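The woman who runs the storage counter at Jokwood has a rule about containers, and she gives it before I have sat down. "If you can't say where the lid is, you don't own a box. You own a bowl with ambitions."

She has been tidying other people's kitchens for seven years, first on her own and now on Monday evenings for a class in the room over the shop. It costs less than a takeaway, and people bring their own guilt. Every session begins with a clear white surface, and she is strict about it.

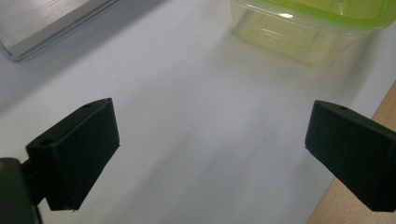
Mostly open: the white surface, a green-lidded container at one corner.

"They want to start with the cupboard," she says. "I tell them to leave the cupboard alone. It's been like that since they moved in, it can wait 30 minutes." She would sooner see one shelf's worth of things out in the open, where it can be argued over. The arguments, I gather, are mostly between couples, and mostly about margarine tubs.

Her own weakness is wire. She talks about the Sillaren basket, a two-level affair she has sold for years, the way other people talk about a reliable car. Does she not find wire a nuisance to clean? "Dreadful. But you can see through it. A solid box is where a packet of lentils goes to retire."

Issue 4, page 30

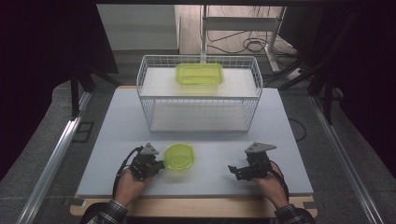
Green plastic, on the other hand, she came to late and with reservations. A white basket with a lime-green food container on the top shelf is, she concedes, a cheerful thing to meet before breakfast. She used to insist on clear. Then her sister gave her a set from Costache one November, and she found she stopped losing them. "I'd spent years telling people colour was vanity. I've had to go back and apologise to more than 2 of them."

And the round lids? She sighs. Round lids are kept flat and in plain sight until their bottoms have been found, and any still single at the end of the month go in the recycling. Her husband has been known to fish them out again.

I ask what her own kitchen looks like. She studies the ceiling for a while. "The top shelf's lovely," she says.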